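Rewrote the Sengar planner in November. It now replans every time perception changes its mind, so it replans constantly.
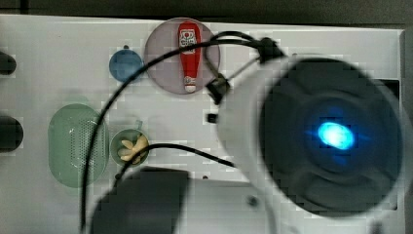 Capped it at five replans per grasp. Feels like parenting.

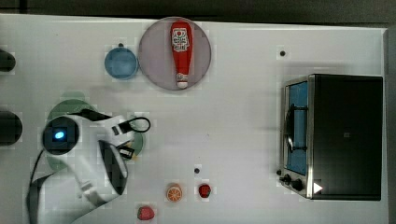
Ketchup on the plate, strawberries still at large.

Detector calls the banana "hand" with great confidence. Threshold goes up again.

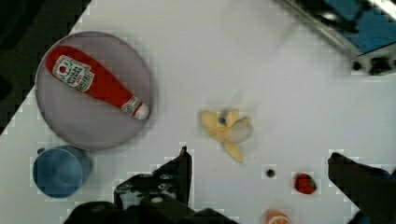

Vandana Joshi: have you tried logging the pose before the filter?

I have now, Vandana. Over 2000 lines, all one timestamp. 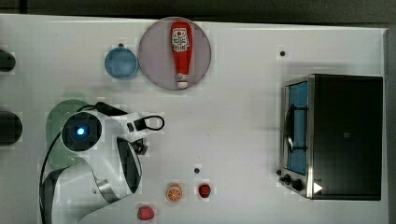 Virine Manipulation Software Team

Clock fixed. New bug by 8.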